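Grasp planner keeps picking the toaster oven knob as a "free" grasp target - how do you mask it? 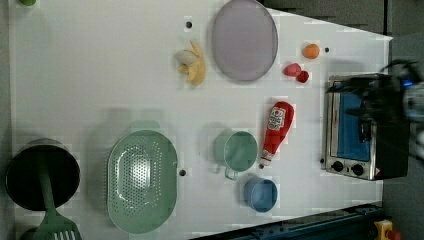
Photo: orkgate_matus / Tostham bench, November

orkgate_matus
Hi all! So we finally have the kitchen table stack running end to end and I'm having way too much fun with it. Segmentation, grasp proposals, motion planning, then a small learned policy for the last few centimeters. The setup is what you see: toy fruit, a plate, colander, mug, the ketchup, a pot with the spatula in it, and the toaster oven on the right, which gets its own set of skills.

My problem is the oven. The proposal network loves those two black knobs. They look like perfect little cylinders to it, and it ranks them above the fruit nearly every cycle. I logged 3823 proposals overnight and 604 of them landed on a knob. I tried raising the score threshold, but then I lose the small red fruit too.

How are you all handling fixed appliances? Static mask from the calibration, or something smarter?

pelletbin
Static mask. Fit the oven's mesh once, render it into the depth image, drop every proposal whose contact points fall inside. Took me an afternoon and I never touched it again.

igor_h
I'd argue against the static mask, at least as the only thing. It works great until the oven gets nudged two centimeters, and then your mask covers table and your knob is exposed again. We did exactly that at Imrie and spent a week blaming the network.

What I'd do is keep the proposals and tag them. A knob IS a good grasp, it's just a grasp for turning, so let the task layer decide. If the current goal is "pick fruit", anything tagged as articulated gets a zero. If the goal is "set timer", you already have your candidates for free!
- Igor Havlíček

pelletbin
Who is nudging your oven? Bolt it down.

igor_h
The arm is nudging my oven :)

tansy202
Siding with Igor on tags, but I wouldn't throw out the mesh. You want it in the collision world anyway. With the gripper right over the housing like that, how is your planner seeing the oven? If it's a single box, you'll never get a path in through the open front.

orkgate_matus
Ha, it IS a single box right now. Great catch. I was so deep in the perception side that I never went back to it. So five boxes, one for each wall, and leave the front off?

tansy202
5 boxes is plenty. Pad them a bit on the outside and leave the inside tight, or the planner will refuse everything.

brondus_fan
Question about the other end of the table: what does your segmentation do with the spatula in the pot? Mine merges them into one object every single time, and then tries to lift the pot by the spatula. I've been using the Brondus node with default settings.

orkgate_matus
Same here on default settings! Running a second pass on just the pot crop, at higher resolution, splits them most of the time. The colander is my other headache - there's glare right on the perforated part, and depth goes to mush there, so I only let it propose grasps on the rim.

pelletbin
For the record, I still think you're all overbuilding. One table, one oven. Mask it and go train the fun part.

igor_h
The fun part is the task layer, though!

orkgate_matus
OK, update. I put the tags in as Igor described, a plain lookup from object class to allowed goals, with the five-box oven from tansy. Ran 202 fruit cycles this evening and got zero knob picks. Cherry-sized stuff is back too, now that I could drop the threshold to where it was. pelletbin, I did keep your rendered mask as a sanity check: if the tag and the mask disagree, it stops and asks me.

Next up is re-estimating the oven pose at the start of each run. If anyone has a fitting routine that copes with shiny steel, please post it. Mine slides along the long side and calls that converged.

tansy202
Try fitting to the edges in the color image first and only refine with depth. I'll dig out my config tonight.

Matúš Slanina (orkgate_matus)
Yes please!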